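**Progress report to the Merkesik Fund, September 11, 2019**
Mid-career advisers programme, Grenda
Prepared by Ketill Vídalín

We said in March that we would place experienced managers with small firms as part-time advisers, and that by now we would know if the firms found them useful. The first part is going reasonably well. On the second I am less sure than our own newsletter is.

We had 163 enquiries. Most wanted to know about fees and did not write again. From the rest we took on 70 people, all of whom have finished the induction days in Drenurberg. Six have a paid contract. Kojo Mensah, who runs the matching, expects more to follow in the winter. I would ask the Fund not to plan on it, as the same was said to me in spring.

Feedback forms are glowing, but they are filled in on the last afternoon, with the trainer still in the room. We have stopped quoting them. A short phone call some weeks later would tell us more, and Kojo is drafting the questions.

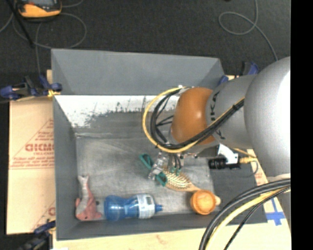
*Robot arm and grey bin, with the arm's yellow and black cables looped back along it.*

The special interest groups are uneven. Manufacturing meets and argues, and its notes are worth reading. Retail has a mailing list and little else. I would close it and move its members across to the group led from the Tabrizi office.

On money, we are 584 euros over on room hire, which comes out of the travel line. No extra is requested.

Before the next payment we would like your view on two points: whether unpaid trial placements may count towards the target (I think they should not), and whether the second intake can be put back until the phone calls are done.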